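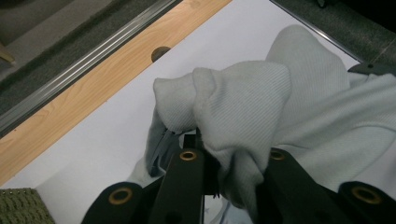
Yoon-hee Yang wrote in after the June issue to say that she never folds knitwear straight from the pile. She shakes each piece out, lays it flat and smooths the ribbing with her palm before the sleeves go in.

We tried it on the pale blue-grey knits and it does help. Thick cuffs still make a lump, so turn them in last. 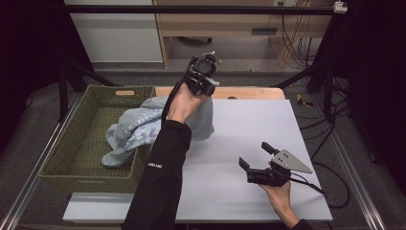 Low baskets suit this sort of clothing better than deep ones. Put the bulky things in first and leave anything with a print on top, with the print facing inwards. Stop when the clothes reach the rim.
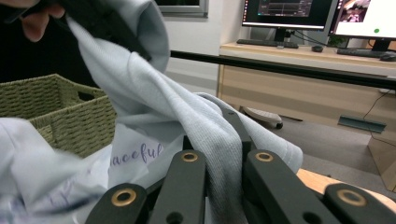 If a piece springs open, take it out and start again from the flat. Pushing it down only creases the rest. Hélder Leitão has 2 spare baskets to give away, so please reply to this newsletter if you would like one.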